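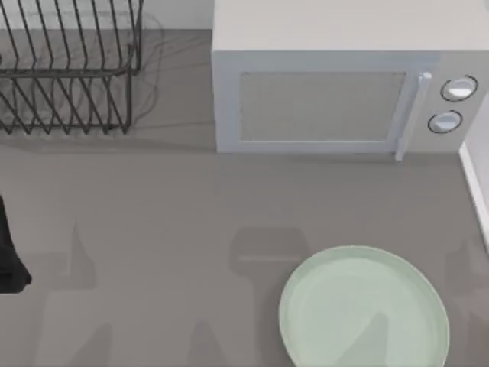

Page 112

Search this manual Enter keyword Go
Posted in: Set-up > Kitchen Tasks
Thursday, November 8, 2018, by the Mirden documentation desk

Section 2. Plate to Rack, Simulated Counter

Before you give a household chore to the real arms, please run it in the simulated kitchen. The start state has the plate on the open counter, the wire rack empty at the upper left, and the microwave at the upper right.

1. Open the Solheim scene and select the view from above.
2. Check that the plate is empty and lies flat.
3. Set the trial count to 300 and press Start.
4. When the run is finished, save the log before you close the window.

Note: The microwave is not used in this task. Keep its door closed. The arms must go past it without touching the handle.

Caution: Do not use the shadows on the counter to judge the distance of the arms. Read the distance from the log.

What result to expect
In our September test at Akville, the arms placed the plate correctly in 872 trials. Most failures came at the rim, when the fingers could not get under it. A person does this chore with no thinking, and the machine is still slow. For this reason we do not yet recommend it for daily work in a home.

If the plate falls more than 2 times in a row, stop the run and go to Section 3, Grip Settings.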